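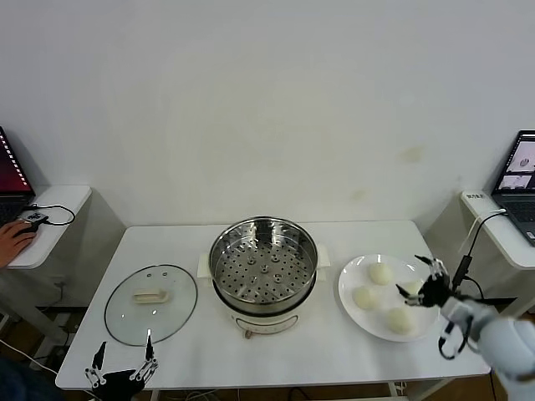

October, bun task notebook, Plidano team

Started at 2 in the afternoon, later than planned. The room was booked until six and the class before us ran over. Kristine Talavera had the right-side laptop up already when I came in, so we went straight to checking the arms.

Task for the course demo is unchanged: buns go from the plate into the steamer basket, one at a time, then lid on. Grading is on buns placed without being dropped or dented, and on whether the lid is seated. We get one practice run in front of the instructors and one that counts. No touching the table once a run starts.

State of the recordings as of last session: 613 demonstrations in the Lostar folder, of which a lot are from before we changed the table height. I want to stop training on those. Kristine thinks they still help with the approach part of the motion and only hurt at the release. We agreed to train two versions and compare. The old-plus-new set is called Gerora and the new-only set is called Benítez, after the street her bus stop is on. Please use those names in the folder names too. Last week I found three folders all called "final" and had to open each one.

The new-only set is 156 demonstrations. That is thin. Added to it today, see below.

Calibration. Head camera was off from where we left it. I don't know if someone bumped it or if the bracket is slipping. Tightened it and ran the check with the printed card, then ran it again after the first few demonstrations to see whether it had moved. It hadn't. Marked the bracket with a pencil line so we can tell next time.

Hand versus gripper. We have been going back and forth on this since the start of the term and I want it written down in one place. The fingered hands are nicer to teleoperate for the lid, where you want to wrap something around the handle. For the buns they are slow. You have to think about every finger, and the thumb tends to arrive late, so the bun gets pushed across the plate before it gets picked up. The parallel grippers close straight and you can see what they are doing. The drawback is pressure. A bun is soft and the gripper will happily keep closing, so the closing limit has to be set in the config and not left to the operator.

Closing limit: I had it as a fixed width. Buns are not all the same width. Kristine changed it to stop on motor current, with the width as a backup. Her first value was too low and the bun slid out when the arm started to lift. Second value held. She wrote it in the config with a comment, thank you. Do not change it without writing it here. 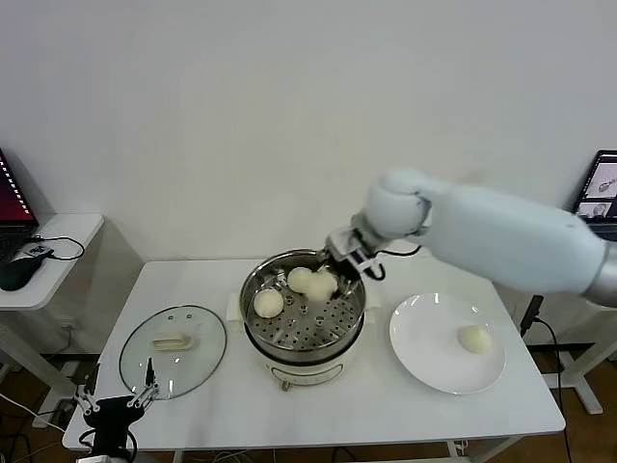

Going into the basket straight down works better than coming in at an angle. With an angle the wrist gets close to the rim and the planner slows everything down. Straight down means lifting higher off the plate first, which costs a little time on each bun, and I think we should just accept it. The raised part in the middle of the tray is the other thing to watch. If a bun is let go over it, it rolls, and then you have to guess where it will end up. I would like us to aim for the flat part of the tray every time and fill the back before the front, so the gripper is not reaching over buns that are already in.

Same for taking them out when we reset. Use the arm for the reset too if there is time, and record it. Reverse direction data might be useful later and we are spending the minutes anyway. Keep it in a separate folder.

Lid. We left the lid out of today's recordings except for a handful. It lies flat on the table to the left of the pot and the left arm has to get under or around the handle. The glass gives the depth camera trouble and we get holes in the point cloud where the lid should be. Options we talked about: rely on the handle only and ignore the glass, or put a strip of tape on the rim. Tape might count as changing the object. I will ask.

Count at the end of the day: 648 in the Lostar folder. I watched all of the new ones at double speed before copying them over and did not find any that need to be thrown out. There are a few where I hesitate over the plate for a long time. Left them in for now. If the policy starts hovering, those are the first ones to pull.

Training: both versions queued for overnight. Same settings, same seed, only the data differs. Kristine will look at the loss curves in the morning, but I would not read much into them. The last time the version with the better curve was the one that kept missing the plate.

Other notes:

Cables on the left side need to be tied up. I caught one with my foot.

The buns dry out and get firm if they sit out all afternoon. Demonstrations from the end of a session are really on a different object than the ones from the beginning. Suggest we swap in fresh ones halfway and note the swap in the log.

Steamer stays unplugged for all practice. Heat is only for the demo itself, and only after the arms are parked.

Next session: run Gerora and Benítez back to back, same bun layout for both, ten tries each. Write down where each bun ends up, including the ones that count as a success. Ask about the tape. Get longer cable ties.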